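Folding laundry is still the hard part

I have folded, by my own bad arithmetic, one basket a night since my second kid was born. So when people tell me the laundry robot is nearly here I want it more than most. I want it a lot. I just don't believe the date.

The date keeps moving, is the thing. Three years ago Eltberg said "soon" and put up a clip of a pair of arms doing a bath towel. Nice clip. Square towel, flat on the table, corners already out. Anybody's four year old can fold that. Then it was Vuvport with the dish racks, then Polto with a thing that was supposed to wipe counters and mostly pushed crumbs to the far side, where they fell behind the stove. I saw that one in person. The crumbs were still there when I left.

I'm not sneering. I worked on a packing line for eight years before I started writing this column and I know what machines are good at. Same box, same spot, same weight, all shift long. You could not pay me to go back to taping cartons by hand, and the case sealer never once called in sick. But the line got built around the machine. We moved the doors. We changed the box sizes. We got new tape. My house is not going to do that.

And clothes are the worst of it. A carton is the same shape when you let go of it. A shirt is a different shape every time you touch it, and half of it is hiding under the other half. Where's the sleeve? Under the hem, or maybe inside out. You and I find it by feel, in the dark practically, talking on the phone. I watched a friend do a whole pile while arguing about a parking ticket and she did not look down.
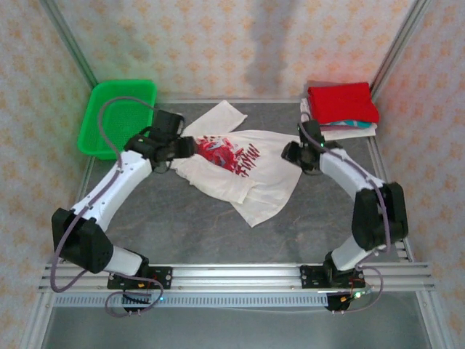
So can a machine fold the family wash yet?
Some of it, slowly, if a person sets up the table first and stays near. A single shirt, a towel, a pillow case, fine. A full basket with socks in it and a fitted sheet wound round everything, I wouldn't plan your evening around it.

Speed is where people get cross with me. Who cares if it's slow, they write, I'm at work all day, let it take all day. Fair point! It's the best point in the whole argument and I've changed my mind on it somewhat. If a robot needs 22 minutes for a shirt but the shirt is done when I get home then I don't care about the 22 minutes. But slow only works if you can walk away. If it drops one on the floor and then stands there waiting, or folds the air where the shirt used to be, I've got a very expensive thing that needs a babysitter. I have enough of those to babysit.

Romana Šindelář, who ran the night shift at Barrera back when I was there, had a rule for any new equipment. Don't show me it working, show me it going wrong. How does it stop, who gets it going again, how long does that take. She once sent a palletizer back after one morning. The salesman was still drinking his coffee. I'd like to see that rule used on home robots. Show me the jam. Show me the one with the zipper caught. Every company has that footage and it never makes the website.

Then there's everything on either side of the folding, which the clips skip. Somebody carried the basket up. Somebody emptied the pockets (gum, a bolt, a drawing of a horse). Somebody knows the red top can't go in with the school shirts and that the gray one is not dirty it just looks like that. Folding is maybe the part I mind least. At least I'm sitting down.

What do I think happens - I think shops and hotels get it first. Hotels especially, all those towels the same size. Hospital linen too. Then the big wash-and-fold places, where one person can watch a few tables and rescue whichever is stuck. That's a real business and I'd guess it's closer than the house is by a good way. The house comes last becuase the house is a mess, and every mess is different.

I had a reader write in September to say I'd be eating this column soon. Could be. I'll eat it gladly, send the robot over, it can have the fitted sheets to start. Meantime the dryer just buzzed and I've got until bath time.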